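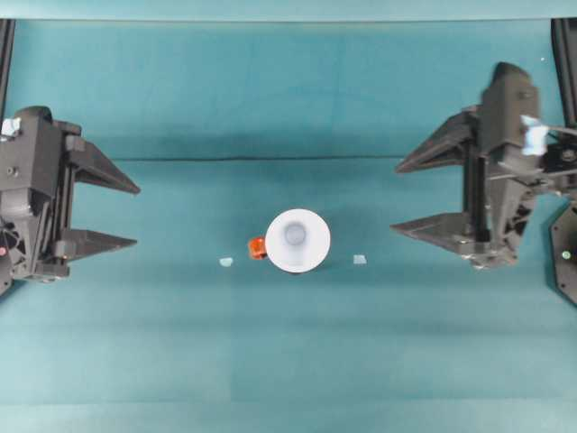
Ticket: Left gripper stops short of full close when picking small parts
Component: two-arm bench, grippers and wrist cameras
Priority: normal
Status: open, waiting on supplier

Summary

We are comparing the Pristum finger set with the older Rorus set on the two-arm bench. With the Pristum fingers fitted, the left gripper reports "closed" before the tips meet. Large items are fine. Small or thin items are dropped or never gripped at all. The right gripper, same fingers and same firmware, does not do it.

Setup

Controller: Hevirent, stock settings apart from the force limit
Force limit: 70 per cent on both sides
Cameras: one overhead, one on each wrist
Surface: teal cloth
Test items: white-topped cup, small orange block, small pale blue pieces

Steps to reproduce

Home both arms. Open both grippers fully. Send the left arm to the orange block beside the cup and close. Then send it to one of the pale blue pieces and close again. The block is picked up most times. The pale piece is left on the cloth and the controller still logs a good grip.

Log

Morning. Ran the pick list with the Rorus fingers to get a baseline. No false grips on either side. Swapped to Pristum and ran the same list. False grips on the left only.

10:40. Checked the finger screws. One on the left was a quarter turn loose. Tightened it and repeated the run. No change.

11:15. Swapped the left and right finger pairs. The fault stayed on the left, so the fingers are not the cause on their own.

11:50. Read the encoder count at full close. Right side gives 3000, as it should. Left side stops at 68 per cent of travel and the controller treats that as contact. Nothing was between the fingers at the time.

13:30. Watched the close from the wrist camera. The view is good enough to line up on something as small as the pale pieces, so I am ruling out aim as the reason for the missed picks.
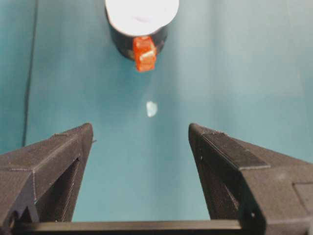 The wrist view also made it easier to see how wide these fingers open. They start well outside the item and have a long way to travel, longer than the Rorus pair. My guess is that the left side meets some drag part way along and the motor current goes over the threshold. The controller then reads it as a grip.

14:20. Raised the contact threshold on the left by one step. False grips went down but did not stop. Did not want to go further — the next step up marked the cup in an earlier test.

15:00. Moved the left fingers by hand with the power off. There is a stiff spot a little past half way. It is slight, and I could not feel it on the right. Cleaned the rails and put on a very small amount of the grease that Ajayi supply with the unit. The stiff spot is less noticeable but still there.

15:45. Ran the list 3 more times after greasing. First run clean, false grips back on the second and third.

Workaround

Use the right arm for anything thin. If the left must be used, go back to the Rorus fingers on that side and recalibrate before starting. Do not mix finger types without recalibrating, as the controller keeps the old travel figure until told otherwise.

Still to do

Ask Ajayi whether the left rail can be replaced without sending the whole gripper back. Repeat the current trace with no fingers fitted. Find out if Hevirent can hold a separate contact threshold for each part of the travel — the manual mentions a table for this but gives no values.

The finger comparison is on hold for the left side until the rail question is answered. Right side results can be used as they stand.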